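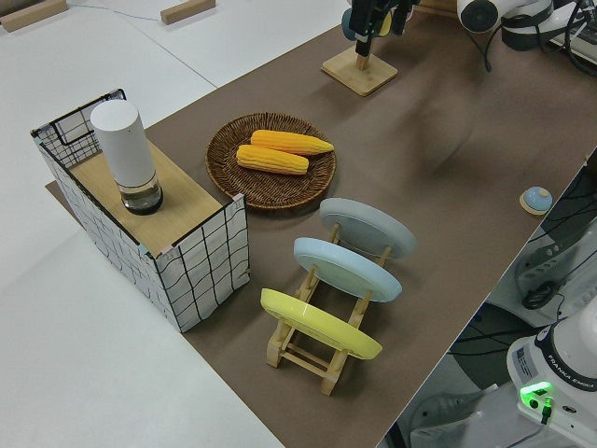
Maysoun Karam 在回信里写道，她家煮豆子从来都是泡的时候就放盐，放了几十年，锅里没有出过一颗硬豆，所以上期我写“盐要最后放，早放豆子煮不烂”，她读到一半就放下勺子给我写信了。

Maysoun，谢谢你！我收到信的当天晚上就泡了两碗，一碗清水，一碗盐水，都是同一袋鹰嘴豆。第二天分两口小锅煮，火开得一样小。盐水那碗先软，皮也完整，一颗颗圆滚滚的，咬下去里外都有味道。清水那碗煮到最后皮掉了一层，漂在汤面上，我拿漏勺捞了半天。我在这份通讯里写了这么多期豆子，居然一直把“早放盐煮不烂”当成铁律传下去，真不好意思，也真高兴。高兴是因为以后再也不用在最后十分钟手忙脚乱地试咸淡了。

所以这一期改了计划，原本要写的冬季沙拉往后挪，整期都讲干豆子：怎么泡，怎么煮，煮出来的汤怎么用，还有大家信里提到的各种做法。上期通讯发出去以后一共来了231封回信，是开刊以来最多的一次，我一封一封看完了，有几封还看了好几遍。

豆子通讯 冬季号
2023年1月9日

先说泡

干豆子买回来，先倒在浅盘子里拨一遍。小石子现在少见了，可上个月我还是从一袋扁豆里挑出来一颗，黄豆大小，颜色跟扁豆一模一样，要是咬上去，牙医就有生意了。颜色发暗、皱得特别厉害的也挑掉，那些多半是放老了的，煮再久也是硬心。

泡豆的水要多，至少没过豆子一掌高，豆子喝水的本事比想象中大得多。盐的用量，Maysoun 给的是一升水一平汤匙，我试下来正好。泡完倒掉，冲一下，再换新水煮，煮的水里再加一小撮就够了，所以高血压的朋友不用太紧张，当然医生怎么说就怎么来。

时间方面，鹰嘴豆和大白芸豆泡一夜。红豆和黑豆也可以泡一夜，不过不泡也能煮，多花些工夫而已。绿豆、小扁豆根本不用泡，洗洗就下锅，红扁豆甚至煮着煮着就化了，做汤最省事。厨房暖和的话，泡着的豆子要放进冰箱，我去年夏天吃过一次亏，早上起来水面上全是细泡，闻着发酸，一整碗都倒了，心疼得不行。

Beatrice Kimaro 问，早上忘了泡，晚上又想吃，有没有救？有的！豆子加水烧开，滚两分钟，关火盖盖焖一个钟头，倒掉水再煮。口感比泡一夜的差一点点，皮容易裂，但做成豆泥或者炖菜完全吃不出来。我自己一个月里总有那么几次是这么救场的。另外要特别提一句红腰豆：泡过之后一定要换水，先大火滚足十分钟再转小火，用慢炖锅直接低温焖是不行的，没煮透的红腰豆会让人肚子疼得厉害。这条请贴在冰箱上。

关于水

上期有好几封信都提到同一个烦恼：照着方子煮，豆子就是不软。我去查了自己的煮豆本子，又跟几位来信的人对了对，发现多半出在水上。水越硬，豆子越难软，盐倒是替它背了许多年的黑锅。水壶底下常结白垢的人家，可以在泡豆的水里加四分之一小匙小苏打，只加一点，加多了有股肥皂味，豆子也会糊成一片。我家的水偏硬，鹰嘴豆一直加，白芸豆就不加，因为白芸豆皮薄，我喜欢它保持形状。

还有酸。番茄、柠檬汁、醋，都等豆子软透了再放。我做过一锅番茄白芸豆，贪方便一开始就把番茄罐头倒进去，结果从下午煮到快睡觉，豆子还是沙沙的带着硬芯，最后全家煎鸡蛋吃。第二天接着煮，总算能吃了，可那种绵软是回不来的。

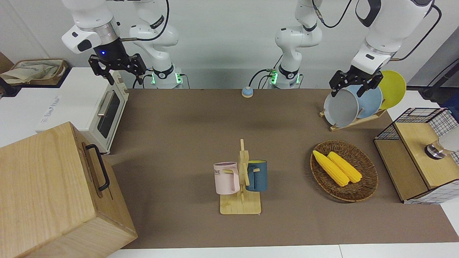 煮的时候火一定要小，小到水面只是微微颤动，隔一会儿才冒一个泡。大火翻滚会把皮撞破，豆子外面烂了里面还没熟。我喜欢用厚底的锅，盖子留一条缝，旁边搁一壶热水，水少了随时添。添热水比添凉水好，温度不会一下子掉下去。

锅里放什么呢？我的老三样是半个洋葱、一片月桂叶、两瓣带皮的蒜，再淋一大勺橄榄油。油这一步请不要省！煮出来的汤会有一点点稠，一点点亮，单喝都好喝。有帕玛森干酪硬皮的可以扔一块进去，有剩下的香菜根、欧芹梗也扔进去，煮完一起捞掉。Lutz Harms 的做法是放一小块烟熏五花肉，他说他们家冬天的厨房闻起来就该是那个味道，我照做了一回，白芸豆吸饱了烟熏味，配黑面包，吃完整个人都暖了。

判断熟没熟，只尝一颗不算数，要从锅里不同的地方捞五颗，五颗都软才关火。有一颗硬的，就说明锅里还有一批硬的，再给它们二十分钟。关火以后也别急着捞，让豆子在汤里慢慢放凉，这段时间它们还在入味，皮也会重新服帖下来。我以前总是一熟就倒进漏盆沥水，眼看着一盆豆子的皮在空气里噼里啪啦裂开，现在想想太可惜了。

汤千万留着

我最想劝大家的就是这件事，已经说过很多遍，还要再说：煮豆子的汤请不要倒。鹰嘴豆的汤放凉以后像薄薄的果冻，打豆泥的时候加几勺，比加清水顺滑得多。白芸豆的汤可以当高汤煮意面，面条捞出来自带一层柔和的汁，撒黑胡椒就能上桌。黑豆的汤颜色深得像墨，煮饭的时候换掉一半的水，饭是淡淡的紫灰色，小孩子第一次看见都要叫出来。

Lama Karam 信里说，她把鹰嘴豆的汤和柠檬汁、一点孜然粉调在一起，热的时候倒在马克杯里，当下午的饮料喝。我一开始有点怀疑，喝了以后，连着喝了四天。孜然要现磨，柠檬要挤得大方，再来一小撮辣椒碎，窗外下着冷雨的时候捧着这么一杯，真是舒服。她还说家里剩的干面饼可以掰碎了泡进去，再浇一勺酸奶，就是一顿早饭，我打算这个周末就试。

吃不完的豆子连汤一起分装冷冻，一份一顿饭的量，汤要没过豆子，上面留一指宽的空隙，冻了会胀。贴上标签，写好是什么豆、哪天煮的。我冷冻柜里曾经有一盒神秘的浅色东西，以为是白芸豆，解冻了准备煮汤，才发现是苹果泥。那天的晚饭改成了煎饼。

三个这阵子反复做的菜

一，橄榄油白芸豆配焦洋葱。两个大洋葱切丝，用中小火慢慢炒到深棕色，这一步急不来，给它四十分钟，中间粘锅就加一勺豆汤刮一刮。白芸豆连着一点汤倒进去，加盐、黑胡椒和几滴红酒醋，煮到汤汁能挂住豆子。盛出来再淋一圈生橄榄油。热吃当然好，放到室温更好吃，第二天夹在烤过的面包里最好吃。我上次做了一大盘带去朋友家，本来是当配菜的，主菜还没上桌盘子就见底了。

二，红扁豆柠檬汤。一杯红扁豆洗干净，一个胡萝卜切小丁，半个洋葱切碎，先用油炒洋葱和胡萝卜，炒软了放一小匙孜然、半小匙姜黄，炒出香味，倒扁豆和五杯水。煮到扁豆全化开，大概一集电视剧的工夫。想要细滑就打一下，我懒，用勺背压几下就算了。关火以后挤半个柠檬，另取小锅热一点黄油，放干薄荷和红椒粉，滋啦一声浇在汤上。那个味道一飘出来，人就自己往厨房里走了。

三，炸脆鹰嘴豆，用烤箱做的版本。煮好的鹰嘴豆用布彻底吸干，越干越脆，我会摊开晾半小时。拌油和盐，200度烤到金黄，隔十分钟晃一次盘。香料等出炉再拌，早放会糊，会苦。烟熏红椒粉、孜然、一点点糖，是我最喜欢的搭配。趁当天吃完，隔夜就变韧了，不过在我家从来没有留到过隔夜。有位没署名的读者建议把它撒在南瓜汤上代替面包丁，这个主意太好了，我要偷走。

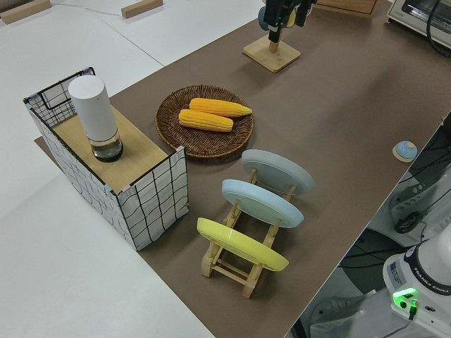

试吃会小记

十二月的最后一场试吃会在 Akl 的后厅办，题目是“同一种豆子，四种产地”。来的人比预想的多，23把椅子全坐满了，后面还站了一排。Rima Saliba 帮大家煮了四锅白芸豆，水、盐、火候全都一样，只有豆子不同，碗上只写甲乙丙丁。

我本来以为差别会很小，结果第一口就听见有人“咦”了一声。甲的皮很薄，里面像奶油；乙带一点栗子的甜味；丙最大颗，样子好看，可是味道淡；丁的皮有嚼劲，汤却是四碗里最香的。投票的时候乙和丁争得厉害，支持丁的那一桌甚至提出要把汤单独计分。最后乙赢了，是 Rikano 今年秋天收的新豆，从收下来到进锅还不到三个月。丙后来揭晓是超市货架上的，包装上看不出是哪一年的收成。

新豆子和陈豆子的差别，比品种的差别还要大，这是我那天晚上最大的收获。新豆泡得快，煮得快，软得均匀。所以买豆子的时候请多问一句是哪年的，答得出来的店值得常去。Keltum 那边的散装豆桶上写收成年份，已经写了好几年了，我每次路过都要进去看看换了什么，很少能空着手出来。家里存的豆子也别超过一年，放在避光干燥的罐子里，先买的先吃。要是橱柜深处翻出一袋说不清年纪的，拿去烤派的时候压饼底，它还能再干很多年活。

散场的时候汤也分光了，有人拿保温杯装，有人问我要了空果酱罐。Rima 说她回家路上满手都是蒜味，公交车上旁边的人问她是不是刚做完饭，她就把整晚的事讲给人家听，讲到坐过了站。

读者来信摘录

“我一直不敢煮黑豆，怕染锅。照上期写的用了旧铸铁锅，一点事没有，汤拿来煮了粥，我父亲添了三次。”

“请问月桂叶可以用新鲜的吗？”可以，味道更冲，一片减成半片。

“压力锅党在此，请不要忽视我们！”没有忽视，绝对没有！泡过的鹰嘴豆，上汽以后12分钟，自然放气，别急着开阀，猛放气会把皮全震裂。没泡的要多出一倍还不止。各家的锅脾气不同，头一回煮请记下时间，第二回再调。水和豆子合起来别超过锅的一半，豆子起沫，会堵住气孔。

“我婆婆说煮豆子放一块海带就不胀气。”很多人家都这么做，我家也放过，汤的确更鲜，至于胀气，我们家意见不统一。多换一次泡豆水、慢慢增加吃的量，对我比较管用。平时不怎么吃豆子的人，别第一天就端一大碗，从两三勺开始，过几个星期肚子就习惯了。

“可不可以写一期豆腐？”可以！春天写，正在找愿意让我进厨房看一整个早上的豆腐坊，有线索的请来信。

接下来

二月的试吃会还在 Akl，主题定了扁豆，绿的、黑的、棕的、红的都会有，座位约96个，后厅不够用，改到前面的大厅。每人请自带一只碗和一把勺子，入场费2元，用来买豆子和油。Plusier 会送面包过来，是那种厚皮的乡村面包，拿来刮碗底再合适不过。想帮忙煮的请提前告诉我，我们下午就开火，来得早的人可以先偷喝第一锅汤。

小苏打那件事，也想请大家一起试。拿同一袋豆子分成两份，一份泡的时候加，一份不加，记下各自煮了多久、皮裂了没有、汤好不好喝，写在明信片或者邮件里都行，顺便写上你家水壶底下白不白。我会把结果整理出来登在扁豆那一期后面。Maysoun，你那份我特别期待，记得写上是哪一种盐。

下期交稿之前，我还欠大家一道蚕豆泥的方子。手边的干蚕豆已经泡上了，去皮的那种，明天早上下锅。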